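Router on a stone-look counter, long yellow cable, where does all the slack go?

Posted by Gaétan MacDonald in Home Setup

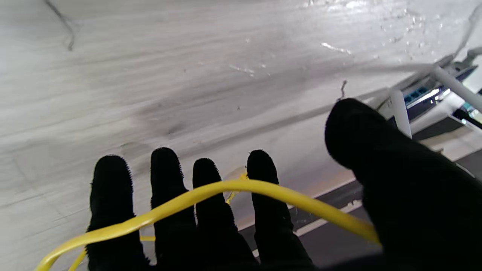 We moved into our place on Halliday Street in March and the only spot where the internet comes into the wall is over the kitchen counter, so that's where the router lives now. I didn't want to drill, and my wife really didn't want me to drill, so I bought one long cable to run to my desk in the next room. It's way too long, of course! The yellow looked cheerful in the store, but on that pale gray and white marbled surface it's the first thing anyone sees, looping and waving all over the place. The router itself I don't mind – it's white, it has its two white antennas up and the row of blue ports where I can reach them, and the light strip glows enough to find a glass of water by. It's just the cable. I tried winding it tight around my hand and stuffing it behind the toaster, and by Friday it had sprung out again. Is there a way to keep the extra tidy without wrecking it or gluing things to the counter? It's a rental.

Pentti Nurmi

Don't wind it tight, for a start. I did that with mine for years and ended up with one that only worked if you held the plug a certain way. Make big loose loops, as wide as a dinner plate, and let the cable fall the way it wants to. If it fights you, flip every second loop over so it goes under instead of over (sounds fussy, takes a minute to learn). Then two strips of the soft hook-and-loop stuff, one on each side of the coil. Not zip ties, they pinch, and then you're in there with scissors next to the one cable you care about.

For where to put it, I'd hang the coil from a hook on the inside of a cabinet door and let just the one end come out to the router. And keep it all away from the sink and the stove. I'd move the router further from the toaster too, crumbs get into everything.

Kalevi Huttunen

just buy a shorter one?? mine was on sale at Tristetti

Alistair Urquhart

Kalevi has a point, but measure first. Run a piece of string along the route you want, around the door frame and down to the desk, then add a bit so you can pull the desk out to clean. I skipped the string and bought mine too short, twice.

If you keep the long one, check the ends and the whole length before you hide it. Any spot where the jacket is split or there are loose strands sticking out, I'd replace it. Also, they make flat white ones that go under the lip of a counter with those little removable clips. I've had eight clips up since last summer and they're all still holding, though I did wipe the underside with rubbing alcohol first and leave it to dry.

Gaétan MacDonald

Thanks all! Going with the loose loops and the cabinet door for now, and I'll get the string out over the weekend. Pentti, does it matter which end I start coiling from?

Pentti Nurmi

Start at the router end and work toward the desk, that way any twist runs out the far side. Unplug it first.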